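Ferkance Descaler for Kettles and Urns, 2 litre bottle

Home > Kitchen care > Limescale > Ferkance

129 in stock at the Drarham warehouse

If you live in a soft water area you may close this page and get on with your charmed life. Everyone else will know the grey crust at the bottom of the kettle, the flakes in the tea, and the relative who looks into the cup and says nothing in a marked manner.

Ferkance is a citric acid descaler, ready mixed, with no added scent. We have sold it since the days when our catalogue was stapled, and the label has been redesigned once in that time, to general regret. It smells faintly of lemons that have had a long week.

How to use it

Unplug the kettle. Pour in enough Ferkance to cover the scale and top up with cold water to the usual fill line. Plug it in, bring it to the boil, switch off and leave for 20 minutes. Tip it down the sink, rinse twice, then boil a full kettle of plain water and throw that away too. If the first cup afterwards tastes sharp, you skipped the last bit.

For urns, use the whole bottle and leave it for an hour. Taps, shower heads and the dull ring that hard water leaves on crockery can be done with a cloth. Soak the cloth, lay it over the offending part and go away.
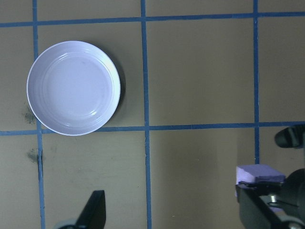 Corina Enache wrote in to say that she'd used it on her everyday dishes as well as the kettle, that the kettle came up beautifully, and that she would have given us full marks if the cap didn't need the grip of a blacksmith. She now opens it with a rubber glove and would like this mentioned.

Consider it mentioned. The cap is child resistant and, on a bad morning, adult resistant. Push down hard before you turn. The Vondine bottle sold before this one had a friendlier cap and leaked all over the vans, so we are not going back.

Do not use on

Marble, limestone, enamel baths of uncertain age, aluminium, or anything gold-plated. It will eat marble with real enthusiasm. Never mix it with bleach. Coffee machines vary a good deal, so read the maker's booklet first, assuming you know which drawer it went in.

What's in it

Water, citric acid, a little corrosion inhibitor. No colouring. An earlier batch was tinted blue so that people could see where it had been, and several of them wrote to ask why their kettle was blue.

Sizes and delivery

The 2 litre bottle does an ordinary kettle many times over. Cafés and village halls generally want the Ursu drum, which has its own tap and its own page. Both go out by road only, and we can't send them to a locker. Orders placed in August may take a few days longer while the warehouse has its stocktake.

Returns

Unopened bottles can come back within the usual period. Opened bottles can't, even if you only had a sniff.

Trade customers

Discounts begin at 3,000 litres a year. If you need that much descaler, ask for Sânziana Coman on the trade desk, who will be very pleased to hear from you and may suggest a water softener.

Page last checked 1/5/20

See also: kettle filters, urn brushes, rubber gloves (medium and large)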